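4.3 Loss of the wrist view during cloth handling

The most serious group of faults in our trials did not come from the grasp planner. It came from the wrist camera being partly blocked while the arm continued to move. We describe this fault separately, as it also has a safety side which we had not foreseen when the Vumau test plan was written.

In the Vumau tasks the arm brings soft items to a container standing on the floor and lets them go, or takes them out again. The controller uses the wrist view for two purposes. First, it estimates the distance between the fingertip and the rim of the container. Second, it looks for a foot or a leg near the work area, and it lowers the speed limit when one is found. Both functions take their input from the same view, and both were tuned with small, light cloths. When a larger and heavier fabric is near the gripper, it can hang across a great part of the view. The fabric then takes the place of exactly those regions in which the rim or a person should be detected.

In the logs we found 1,290 wrist views that were marked by the Cliva monitor as "low confidence". Prys Watkins and Arūnas Navickas went through them separately and agreed on a smaller group where fabric was the main reason. Figure 7 is taken from this group. The dark folds take up the upper and right part of the view, and the finger is over a transparent container with a teal-green cloth in it. The toe of a shoe is still visible at the lower left.

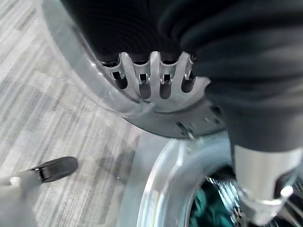
Figure 7. Wrist view with dark fabric over a large part of the upper and right side. The rim of the transparent container and a shoe at the lower left remain in view.

Three properties of such views caused trouble for the detector. The rim of the container is clear and has strong reflections, so its edge was often joined with the edge of a nearby metal surface. Dark fabric has few features in the deep folds, and the depth estimate there was almost free to take any value. Finally, the shoe lies close to the corner, where we had reduced the weight of detections in an earlier version in order to suppress false alarms from patterned carpet. This last decision was ours and we consider it a mistake.

The result was a fault of the silent type. The monitor lowered its confidence value, but the value was averaged over a window of 2 seconds before it could stop the motion. During this time the arm kept the last valid distance to the rim and continued downwards. In four runs the finger touched the rim with enough force to trip the joint limit. In one of these runs, on Sep 3, 2019, the operator was near the container and the speed limit had not been lowered. There was no injury, and the operator pressed the stop button before the arm itself had stopped – but we can not count this as a working safety function.

We first suspected the mounting of the camera, and we repeated the runs with the bracket turned by about 7 degrees. This made the finger more visible and did not change the number of contacts. The geometry was therefore not the main cause. The older method of Sotiropoulos, which we used as a baseline on the Bendwood data, stops as soon as the rim is lost. It had no contacts in the same runs, although it also failed to finish most of them.

For the remaining experiments we made two changes. The confidence value is no longer averaged when it falls, only when it rises again. In addition, the person check now treats a covered region as occupied, so the arm moves at the reduced speed until the region is seen clearly. The second change makes the cloth tasks slower, and operators complained of it. A separate sensor at floor level would be a better solution – we had none available, and the results in Section 5 were all obtained without it.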